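Simulator passed, gripper failed: a tester on the month Flandgate would like to forget

Ladan Alipour keeps the incident log open on a second monitor while we talk. She does not need it. She has gone through it enough times to recite the entries.

In July, a picking arm at Flandgate's test shop closed on a carton when it had been told to stay open. The carton was crushed. Sanne De Haan, the technician on shift, had taken her hand out of the cell a moment earlier.

"People keep telling me it was only a box," Alipour says. "I would like them to stop saying that."

The arm's control software, called Starka, had been through 800 simulated runs before it was let near real hardware. It passed every one. The company mentioned this in its first statement, and then mentioned it again in the second. Alipour, who was brought in from outside to review the fault, is not impressed by the number.

"It's 800 runs of the thing they already thought of," she says. "The rooms change. The walls change, the light changes, they throw stuff on the floor. Fine. The gripper in there never has a bad cable."

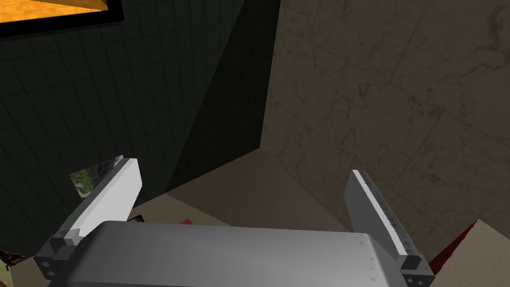 A rendered test room in the simulator, with the gripper's fingers apart and nothing between them.

A bad cable is where her report ends up. The line carrying the finger position back to the controller had worn at a bend, and for short stretches the signal dropped out. Starka filled the gap with the last value it had. When the signal came back, the software read the difference as a finger drifting out of place and corrected it, hard.

"So it did its job," says Jarmo Koskela, who runs the software team. He agreed to talk by phone and was polite throughout. "The input was wrong. With a correct input you get correct behavior."

I read this back to Alipour. She laughs, and then she doesn't.

"Inputs are wrong all the time. That's Tuesday. What does it do when it doesn't know where its own fingers are? It guesses, and it guesses with full force."

Koskela says the force limit has since been lowered and a dropped signal now stops the arm within 60 milliseconds. The new rule was tested, he says, in simulation. I asked whether anyone had pulled a cable on the real machine. He said that was planned.

De Haan had reported odd finger movement 16 days before the carton was crushed. Her note was marked low priority and closed – the simulator could not reproduce it. She has asked to be moved to another cell and did not want to say much more than that. "I wrote down what I saw," she told me. "Somebody ran it on a screen and said I didn't see it."

Flandgate plans to restart the cell later in August. Alipour's report lists seven changes she wants first, and the company has accepted four. The one she cares about most, a separate stop circuit that does not pass through Starka at all, is still "under review."

Would she put her own hand in there?

"With the power off," she says. "And I'd check the plug myself."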